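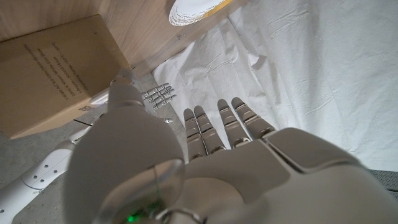 Chapter 4
Developing a Body of Work

Learning Objectives

After completing this chapter, you should be able to:
Define a body of work and distinguish it from a portfolio
Write a project statement of fewer than 100 words
Edit a large set of photographs down to a working sequence
Explain how the order and pairing of prints affect meaning

Key Terms
body of work, contact sheet, edit, pairing, project statement, sequence, working print

4.1 From Single Photographs to Projects

The preceding chapters treated the photograph as a single object. Exposure, lens choice, and tone were each considered in terms of what they contribute to one print. Most photographers who exhibit or publish, however, are known for groups of pictures made over months or years. Such a group is called a body of work. It is held together by a subject, a place, a method, or a question, and its parts are meant to be seen together.

A portfolio serves a different purpose. It presents the range of a photographer's abilities to an editor, a client, or an admissions office, and its contents may have little in common. Students often submit a portfolio when a body of work has been requested. The two should be kept separate from the first week of a project.

Consider the case of Kwok-wai Fang, who began photographing the river town of Pondine in January with no plan beyond walking the same streets each morning. By the end of the following year he had made more than 4,000 exposures. His first edit reduced these to 224 working prints, which he pinned to a wall and rearranged over several weeks. The published book, Pondine Mornings, contains 87 photographs. An additional print appeared only in the exhibition at the Budeck Gallery, which brought the number on the walls to 88.

Fang's notes from this period, reproduced in part in Section 4.4, show that many strong photographs were removed. Some repeated a gesture or a quality of light already present elsewhere in the sequence. Others drew so much attention that the pictures beside them could not be read. One view of the ferry landing, which Fang considered his best print of the year, was taken out, restored, and taken out again before the book went to press.

4.2 The Project Statement

A project statement tells the reader what the photographs concern and how they were made. It should name the subject in its first sentence. Technical information belongs in the statement only when it affects how the work is understood — for example, when every exposure was made from one window. Claims about the viewer's feelings should be left out.

The statement is best drafted early and revised often. A draft written before the first contact sheets have been reviewed will usually describe what the photographer hoped to find. Later drafts can be tested against the prints themselves. If a sentence cannot be matched to any print on the wall, either the sentence or the edit needs further work.

Before You Continue

Select 30 of your own photographs, made at any time, and produce a small print of each. Lay them on a table and remove ten. Record the reason for each removal in your course notebook. You will return to these notes in Exercise 4.3.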